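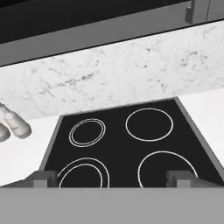 Posted in Days Out by Wenceslao Huenchumán | 5 comments | Filed under: robots, kitchens, free coffee

Every January the Sosa building opens its doors to the public for an afternoon, and every January I go, partly out of interest and partly for the pastries. This year the second floor belonged to Rornero, who make software for teaching robot arms to do housework inside a simulated kitchen. The kitchen lives on a computer. So does the arm. The only real appliance in the room was the coffee machine, and it had a line.

I had signed up for the 2 p.m. session, which began at 2:22 after a disagreement between a laptop and a projector. We were 43 people on folding chairs built for a smaller species. A woman named Ustoritz gave the talk (last name only on the badge, and she didn't offer another), and she gave it well, with the patience of someone who has been asked whether it can do laundry many times before lunch. It can't do laundry. I asked.

The stove came up first, seen from down by the hand, with the two fingers held wide apart and four burners outlined in white on black glass. I have stood at my own stove in much the same position, also holding nothing, waiting for dinner to occur to me.

What she wanted us to understand was that a simulated kitchen is cheap to ruin. Drop a plate and you load the kitchen again. Drive an elbow through a cabinet and you get a line of red text and a fresh start. Her team's version has been reset 738 times since the fall, a figure she delivered with some pride, and which my mother would have considered low for a household with teenagers.

They also rearrange it constantly. The cabinets change color, the counters change stone, and small objects get moved to places where no sane cook would leave them, so that the arm doesn't learn one kitchen by heart and then fall to pieces in the next. My brother-in-law has been cooking in one kitchen for years and falls to pieces every Thanksgiving, so I'm in favor of the method.

The marble got its own question from the row behind me. A man wanted to know if the veining was there for the robot's benefit. Ustoritz said yes, more or less: a busy background gives the vision software something to be confused by, and they'd like it confused now, while the plates are free. He wrote this down. I believe he was choosing a countertop.
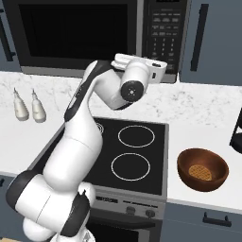 You get a better sense of the reach from farther back, and of how much elbow a kitchen has to put up with. The arm takes up the space of a good-sized relative leaning across you for the salt. I was more taken with the waffle. Someone had to sit down and model that waffle, with all its little square pockets, and then put it in a wooden bowl. I have never in my life served a waffle in a bowl, but I've never trained a robot either, and I kept my views to myself until the coffee break.

At the break I aired them. A young man from Sondton, the outfit down the hall that writes the physics part, told me that bowls are good practice because they have a rim, and a rim is something a gripper can get hold of. Then he spoke for a long while about friction. I nodded in what I hoped were the right places - he seemed happy - and ate a second pastry over a napkin, using a technique that took me no training at all.

The second half was questions, and the questions were what they always are. Will it take my job, can it hear us, how much is it. Ustoritz answered the first two with tact and the third with a laugh. A girl in the front row, maybe eight years old, asked whether the robot ever gets to eat anything. There was a pause, and then she was promised an answer by email.

I was out by 4 and home in time to make an omelet, with no resets, although there was one I would have liked to use.

If you want to go next year, the sign-up sheet is at the Sosa front desk and the good chairs are along the back wall. Bring a cushion anyway. The almond pastries go first.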